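# Tape Grid Pick-and-Place on a Two-Arm Table

Sang-wook Kwak
Shared workshop, Pratbridge
Project report, June

## 1. Purpose

The project goal was to move toy and real produce between plates on a flat table, using taught positions and no vision system. The arms were already on the workshop's shared equipment list. My part of the build was the table surface, the position table, and the program, which is called Felia in the project folder.

## 2. Work surface

The bare table top reflected the overhead lights and showed every scratch, so it was covered with brown kraft paper. Dark blue tape was laid over the paper in three long lines, with several cross lines between them. The cells came out close to equal but not exact. The paper stretches a little when the tape is pulled tight, and I laid the long lines first. Laying the cross lines first would have been better.

Each cell has a name made from its row letter and column number. A plate goes in the center of a cell by eye. The error from placing plates by eye was larger than the error from the arm in every test, and I did not find a good fix that left the plates easy to lift off.

An aluminum post stands at the near left corner of the table. It belongs to the workspace frame and was not used as a reference, as it can be bumped.

## 3. Arm and gripper

Only one arm moves in the tests below. The second stays parked. The moving arm carries a black parallel gripper that points straight down for pick and place. The wrist is turned 90 degrees for long objects so that the fingers close across the narrow side.

Round fruit was easier than expected. The long purple and pink piece was harder. It lies across its plate with one end past the rim, and if it is gripped away from the middle it swings. The program now uses a separate pick point for it.

The cable along the forearm needs slack at the wrist. With too little, the wrist joint pulled on it near the end of its turn. With too much, the loop brushed the plates. I settled on one loop above the wrist and marked the cable with tape.

## 4. Teaching positions

Positions were taught from the pendant and copied to a plain text file. Each cell has two: a high point and a low point. All moves between cells go through the high points.

The approach speed is a single setting in the file. I used 2,000 as the counter limit in the main loop, and no run came near it.

## 5. Tests

Gál and Coltau are the two test sequences. Gál moves one item from plate to plate. Coltau swaps two items through an empty cell.

| Sequence | Runs | Completed |
|---|---|---|
| Gál | 17 | 15 |
| Coltau | 17 | 11 |

Both Gál failures were grip failures on the long piece, before its pick point was changed. Coltau failed mostly at the second pick – the first drop had shifted the plate, and the taught point no longer matched.

## 6. Remaining work

- Put a shallow ring under each plate.
- Retape the cross lines.
- Add a check that the gripper has closed on something before lifting.

## 7. Table and arm during the project

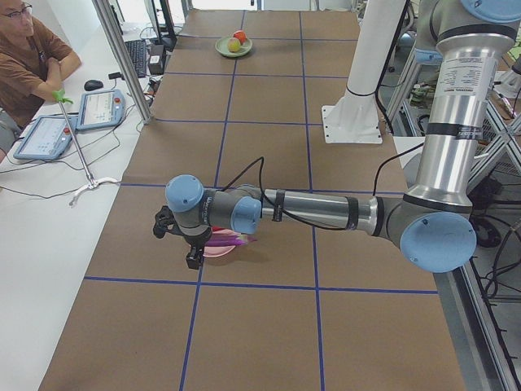

*Word count: 545*

Two teach pendants are on the white desk beside the table, each with its own red emergency stop. The green plate near the far end holds the two pieces of fruit, and the pink plate is under the gripper. The position file and both sequences are stored in the Felia folder on the workshop computer.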